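Bring Back the Cloth Napkin (and Stop Ironing It)

I grew up in a house with a good drawer. You probably did too. Ours was in the dining room, it stuck in humid weather, and it held the cloth napkins that came out 3 times a year if my aunt was feeling generous. The rest of the time we tore paper towels off the roll and let them blow into the potato salad.

I think the good drawer was a mistake. I think most of us are still making it, and I'd like to talk you out of it before you buy another 100-pack of those thin paper squares that fall apart the second they meet barbecue sauce.

My own conversion happened at a lunch place in Ludanville called Bañuelos. It's not fancy! You order at the counter and they yell your name. But every seat gets a real cloth napkin, a little gray from washing, with old stains nobody is hiding. I had a bowl of pork and hominy and used that napkin like a bath towel. I asked Araceli Lozano, who runs the register, whether all the laundry drove her nuts, and she looked at me like I'd asked whether she minded washing the spoons.

So I went home and emptied the drawer. 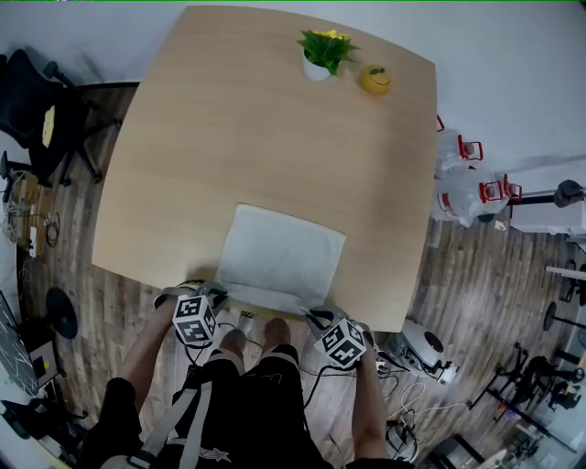 White cloth, a plant with a few yellow flowers, and that's plenty for a table.

People push back on this, and my friend Omar Sleiman pushes the hardest. He says cloth is for people with time. He has two boys under six and a washing machine that walks across the basement floor, and he says the last thing he needs is more stuff in the hamper. I get it. But I've seen his hamper, and a few napkins would disappear in there like socks. They're small! You throw them in with the towels. I do mine every few days and I couldn't tell you that my life has gotten harder.

What makes cloth feel like work is the ironing, and you can just not do it. My aunt ironed hers with starch, on both sides, and then got mad when someone wiped their mouth. I fold mine while they're still warm and smooth them with my hand, and if one comes out crooked it goes on the table crooked. 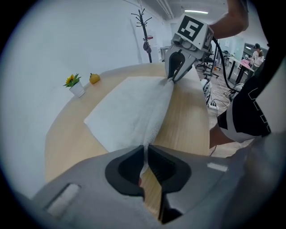 The other complaint I hear is stains, and here I may lose some of you, because I don't care about stains. A clean napkin with an old beet mark on it is a clean napkin. I had a batch from a yard sale in Wodine (2 dollars for the whole stack, embroidered with somebody else's initials) and they're blotchy as a road map by now. Wenceslao from next door always grabs the one with the coffee ring. He says it's his.

I'm not going to tell you it'll save the planet or even save you much money, as I haven't done the math and I don't plan to. I just like dinner better this way. I sit a little longer. A paper napkin gets balled up and dropped on the plate, and then everybody's standing and somebody's running the water. With cloth in my lap I tend to stay put and have the other half of the roll.

My aunt still has her drawer, by the way. I'm working on her. In February she let me use two of the blue ones for soup.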